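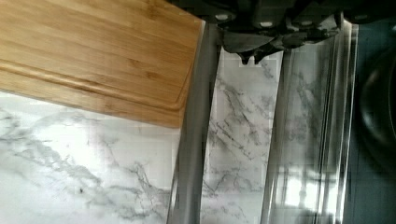

Figure 3. Wrist view during the kitchen task at the Tandenach open day: gripper fingers over the marble-patterned worktop, with the grooved cutting board to the left.

4.2 What the open day can and cannot show

Public demonstrations are often cited as evidence that a system is ready for the home. We attended the Vidon open day in Tandenach in June with that claim in mind. The host gave a success rate of 98 per cent for kitchen tasks, but the handout did not say what counted as a success, or whether a run restarted by an operator was left out. We asked twice and got two different answers.

The setting deserves as much attention as the rate. Visitors watched one kitchen, laid out by the same people who had tuned the controller. Figure 3 gives the view from the wrist. The bamboo board has a rounded corner and a groove set in from its edge, and the pale surface beneath it is broken up by grey veins. Shiny fingers pick up reflections as well, which may trouble a vision system, though a single view cannot tell us whether it did so here. Baert's bench protocol asks for 40 runs on each of 3 surfaces. The open day offered one surface and a schedule that left no time for repeats.

The Verkix log, said to cover 1,000 earlier runs, was shown on a slide but not handed out. Until it is, we treat the stated rate as advertising and leave it out of Table 2.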